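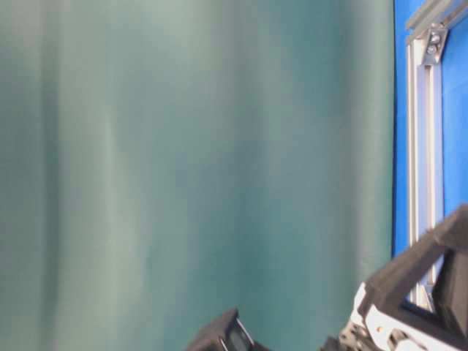
The shopkeepers on the lower street say they'd sooner hear bad news from us in person than read it in the paper a week later. We took that on board. First change of the period - see below.

Projects > Bulgate Community Mediation > Progress reports

2 min read

Progress since last report. Short version: talks between the two neighborhoods are still going, calmer than in spring, not finished.

Meetings. 9 held out of the 17 planned under the grant. Slower than we wanted. Two were called off after the fight at the bus station, when the upper side refused to sit down until the police had published their account. They published, most of it anyway, and people came back the next Monday. Attendance fair. Young men still mostly missing from the room, which is the main gap and we know it.

Market stalls. This was the original quarrel and it is closer to settled than anything else. Both sides accept the new layout on paper. The district office has not signed. We have written three times. No reply to the last letter. If you have any way to nudge them, please do.

Schools. All three reopened on full hours. Parents from Clument still walk their kids in groups, and the head teachers asked us not to push on this yet. Joint sports day moved to October.

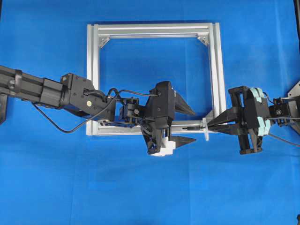
Compensation. Claims are the sore point. Families whose shops burned were told they'd hear by summer and most have heard nothing. The firm doing the damage estimates, Hegde, works from a form that asks for purchase receipts, and the receipts burned with the shops. We raised it with them and with the district. Hegde will now take a signed statement from a neighbor or supplier insted. Good step, but it has to be put in writing before anyone trusts it.

Rumors. The phone line run from the Drundix office is busy in the evenings, dead in the mornings. We'd like to shift the hours to match, no extra cost. Needs your OK as it's in the original workplan.

Money. Underspent on travel and room hire because of the cancelled meetings. Overspent on translation. Asking to move the one to cover the other - table to follow seperately, sorry, not ready yet.

Next period: the remaining meetings, a signature on the market layout, one session for under-25s in the evening with no officials present. Also want a proper answer on who takes over the phone line when the grant ends.

Contact: Bulgate Community Mediation, project office | © Bulgate Community Mediation | Back to top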